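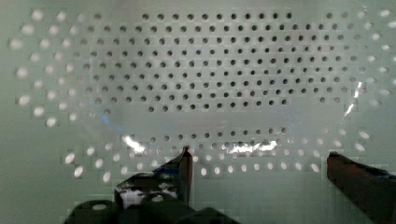 Light comes through the outer holes of a pale perforated panel, with the middle left dark.

Keerthana Kamath switches off the ceiling light before she'll talk about perforated panels. "Look first," she says, and for a minute we just stand in her workshop in Wildale on a gray Friday in March, staring at holes.

I had always filed this stuff under pegboard - something to hang pliers on. Kamath uses it to shape light, and once you've seen what a plain punched sheet can do with a lamp behind it, you start spotting it everywhere (the elevator at my dentist's, the front of my own radio!).

Her favorite pattern is the staggered one, each row shifted sideways from the row above. Straight grids make her think of graph paper. With offset rows the eye slides along the diagonals, and a curve of light can cross the sheet without looking chopped up. She loves the places where a bright hole sits beside a gray one, and the gray one beside a black one, all punched in the same sheet.

Her biggest piece so far, a wall panel called Testa, has 1,758 holes. The first version had 1,657, and she decided the bottom edge looked starved, so she drew it all again. It took 3 months of evenings. The next one, Nerkon, will go over 2,000.

For anyone who wants to try this at home, she suggests a small offcut and a cheap lamp you can move by hand. Pull it back slowly and watch the edges of the glow soften. Then slide a piece of tracing paper in between and do it all over again - I lost most of an evening that way.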